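Toolmark Section, Lallormont – Notebook Entry
Friday, January 16, 2026
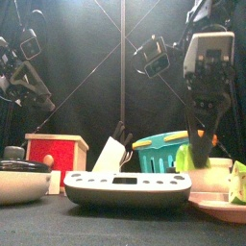

R. Villalba

Continued work on the padlocks from the Hudero warehouse break-in, reported to police in December. Item 11 is a Jomar lock with a cut shackle. Item 16 is the bolt cutter submitted with it under the same case number.

Test cuts were made in lead rod along the full length of both blades. Each cut was labeled by blade and position before casting. The cast from position four on the upper blade was set beside the cast from the shackle on the comparison microscope. Fine lines agree over most of the cut face. The lower blade shows fresh damage near the pivot, and its marks are not suitable for comparison at present.

No finding is to be released to the investigating officer until a second examiner has looked at the casts without access to these notes.

Seal on item 16 renewed and initialed. Both items returned to locker 42.

Pending: recut at position four in copper – lead may be too soft for the finer lines.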